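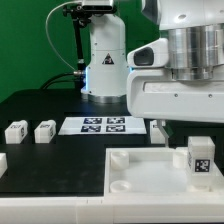

Trays and Housings: Workshop Gallery

Gallery > Workshops > Small Parts Bench

19/10/2020
By So-ying Kuo

A short gallery from the small parts bench at Kalla, where we handle trays and white housings for the Brallis line. The bench has a black top with a pale rim, and it gets marked easily. Most of the smudges come off with a damp cloth. The scuffs stay.

The green wall was painted in March. It used to be gray, and white parts were hard to pick out against it at the end of a shift. Daichi Nagano chose the color and did most of the painting over a weekend – two coats, with a third along the bottom.

Trays go at the front of the bench, where they are easy to reach. We have 80 of them in use and keep the spares on the shelf by the door. Cables stay at the back.

The next one is a close view of white parts. A long raised lip runs across the panel with a thin dark groove along it, then turns down at the corner next to a small cream-colored slot. The angled piece comes up with its ridge just under the lip. White on white is hard to read at this distance, so we go by the edges and the shadows. 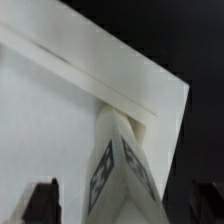

How do you clean white plastic parts without leaving marks?

Use lukewarm water with a drop of dish soap and a soft cloth, then dry the part right away. Skip anything gritty. Paper towels can leave fine scratches on a matte finish.

More galleries from the Kalla workshop will go up when the shelving is finished.

Comments

Santosh Kandpal
Our bench top is black too and shows every fingerprint. We put a mat down in the end. Cheaper than cleaning it twice a day.

Man-lok Chou
What green is that on the wall? We are repainting and I like that it is bright.

So-ying Kuo
Man-lok, it was mixed at the paint store and I don't have the code here. I will ask Daichi.

Hiu-tung Lau
Would like to see the spares shelf next time – ours is a mess and I need ideas.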